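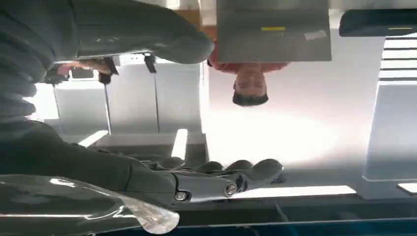 Okay, I've been using the new Dimer tablet app as my only notes app since the start of March and I have opinions, so this is going to be a thread. Quick background for anyone who hasn't followed along: Dimer was phone-only forever, you could run the phone version on a tablet but it was a skinny column floating in a sea of beige, and the makers (Ultatlow) kept saying "soon." Soon finally came. My first big test was tags, which I am very picky about. I want them to work like the small yellow sticker and the white label on that big gray case, where you look at the thing and there they are. In Dimer for phones you had to open a note and scroll to the bottom to see its tags. On the tablet they sit right on the note's card in the list. Huge. Love it.

Setup first. You sign in, it asks if you want to pull down everything or only recent stuff, and I picked everything like a fool. I have over 2000 notes. It took long enough that I made lunch and ate it.

But they all came across! Even the weird old ones I imported from Belkadi, which used to show up with the title repeated in the first line. Those are still repeated, by the way. Same bug, bigger screen.

The layout is 3 columns in landscape: notebooks, list of notes, the note itself. In portrait the notebooks tuck away and you swipe from the left to get them back. I keep swiping too low and grabbing the keyboard handle. My thumb will learn, I guess.

You can drag the divider between the list and the note, and it remembers where you left it. You'd think every app would do this. The mail app I use every single day does not do this.

Handwriting! This is what everybody in my mentions asked about. It's... fine? The pen feels quick and the lines don't lag much. There are three pens and one highlighter and you can't change the order of them, so the pen I never touch is the one closest to my hand.

Searching your handwriting works better than I expected. My writing is terrible, and it found "dentist" and "gutter guy" on the first try. It did not find "Estíbaliz," but I'm not sure a human could have read that one either.

Speaking of Estíbaliz Arroyo, she's the one who got me into Dimer in the first place and she hates the tablet version, so you're getting both sides here. Her complaint is that the compose button moved from the bottom to the top right. She's left-handed and has to reach across the whole screen every time. Fair complaint! There's no setting for it, I looked.

Split screen: works, but only if Dimer is the wider of the two apps. Make it the skinny one and it flips back to the phone layout, and it loses your place in the note when it flips. I've lost my place maybe a dozen times this week alone. Please fix this one first, Ultatlow, I'm begging.

Keyboard shortcuts are good and there are lots of them. Hold down the command key and you get the full list. My favorite is the one that jumps between the last two notes you had open, which I now try to use in every other app, and of course it does nothing there.

Sharing a notebook is about the same as on the phone. I share one with Iker Echevarría for trip planning and his edits show up on my side in a few seconds. What's new is that you can see a little colored bar next to the paragraph the other person is in. We did have one moment where we both typed in the same line and ended up with "train at stationoon." No clue what that was supposed to say.

Offline is where I got annoyed. I was on the train Saturday with no signal, opened a note with a bunch of scanned pages in it, and got gray boxes. Text was there, scans were not. You have to turn on "keep attachments" for each notebook one at a time, and it's buried under the notebook's own menu and not in the main settings -- why would anyone look there?

So if you're about to travel: long-press the notebook, go to Storage, flip the switch, then leave the app open until the little arrow stops spinning. Do it at home on your own wifi.

Battery seems normal. I didn't run any real tests, I just didn't find myself hunting for a charger.

Price! The tablet app is included if you already pay for Dimer. If you're on the free plan you get 100 notes and no handwriting search, which means you can sort of try it but you won't see the best part of it. I wish they'd give people 10 days of the full thing. Nela does that and it's how they got my brother.

And yes, since a few of you asked, I did try Nela side by side. Nela is prettier and its pens are nicer, no contest. But its search is slow with a big pile of notes and I have a big pile of notes. If you mostly draw, get Nela. If you mostly type and scribble in the margins like me, Dimer.

Things I still want, in no special order: a dark mode that also darkens the page you write on, pens I can rearrange, a compose button you can move (for Estíbaliz), and some way to merge two notes without copy and paste.

Update: Karim Hattar just replied that you CAN merge notes. You select both in the list, tap the three dots, and it's the last item in the menu, below Print. I never scroll past Print. Thank you Karim, I merged eleven grocery lists just now and it felt great.

Another update: a couple of people say the split-screen thing doesn't happen if you lock the note first (the padlock at the top). Tried it, kind of works, but then you can't type in it until you unlock it again, so it's good for reading and that's all.

I'm going to stick with it through the next version at least. If you've found a way to get rid of those doubled titles on the Belkadi imports, please reply here, I've been fixing them by hand and I'm only up to the letter D.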